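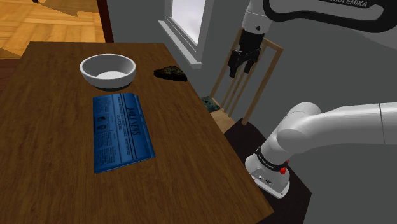 How Does a Robot Arm Know Where to Reach?

Say your friend asks you to put a snack in a bowl. Easy! Your eyes find the snack, your brain picks a path, and your hand goes. A robot arm needs software for every bit of that, and the software is a lot of fun to take apart.

Let's meet Zero, a program that practices inside a computer-made kitchen called Catano. First comes perception. That means turning camera pictures, which are just grids of colored dots, into things: bowl, newspaper, table. Lumpy things are tricky, because they look different from every side!

Next comes planning. Zero tries out 1000 paths in its memory and throws away any that would bump the table or a chair.

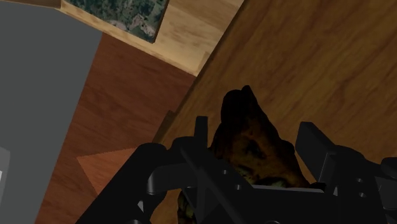 Then there's control, the part that tells each motor how far to turn. Control checks itself again and again while the arm moves, a bit like you steering a bike. If the fingers are 3 millimeters too far left, it nudges them back. Squeezing needs control too. Too hard and a soft snack gets squashed, too gentle and it slips!

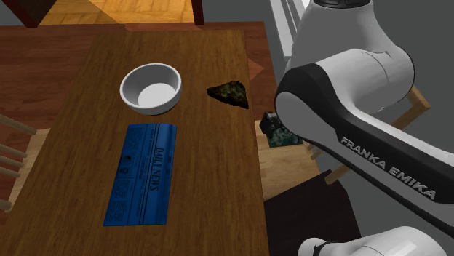 Marras wrote to us to ask whether Zero ever gets mixed up when the arm blocks the camera's view. Great question, and yes, it does! So Zero remembers where things were a moment ago and makes its best guess until it can see them again.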